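Pilent Home Boards > Walls, Paint & Trim
Topic: flat white in a rental, shadows or bad patches??

kstrazds
Moving out of the Bruvcombe place end of the month. Landlord is picky. Patched the old shelf holes, sanded, two coats flat white. Now I cant tell if its even or if I'm just staring too much. Deposit is 219 so I care.

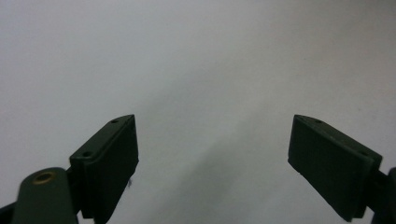 Patches were 11 total, all spackle, all 120 grit after. Used the leftover can from the hall closet, no label left on it so who knows what white it is. I see bluish white up on the left and then it goes gray toward the bottom and right, plus a sort of smudgy diagonal bit low in the middle. Is that the paint or the light? Dont want to do a third coat for nothing.

Jeanine_V
Light. Flat paint does that with a window to one side. Leave it alone.

bernice.a
Disagree w/ Jeanine, sort of. Could be light, but mystery can + spackle with no primer = flashing, and you wont see it till the landlord walks in at 4pm. I'd prime the patches and recoat corner to corner. Did mine in December and had to redo the whole hall.

kstrazds
ugh. no primer, no. Same surface again, still pale, no seams that I can find

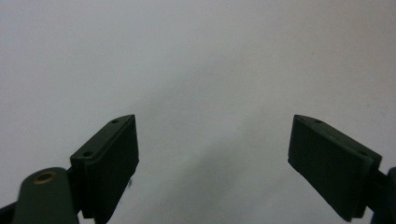
How do you tell a shadow from a bad patch?
Hold a lamp close to the wall, off to one side, then move it to the other side. A shadow moves with the lamp, a bad patch stays put.

Jeanine_V
Good tip and I still say its light. People repaint way too much. Flat hides everything.

MoAwal28
Flat hides bumps, doesnt hide a diffrent white. Hollenstein sells a small tester pot, get that matched off a chip from behind the outlet cover. Way cheaper than a gallon.

bernice.a
^ this. And feather it out with a dry roller – not a brush. Brush marks are what got me.

kstrazds
Ok lamp tonight. If it stays put I'll prime. Anyone know how long primer needs before topcoat, can says 1 hr but its humid as heck here

MoAwal28
overnight if its humid. fan on low

Jeanine_V
Overnight is overkill, 3 hrs w/ a fan. But do the lamp thing first!!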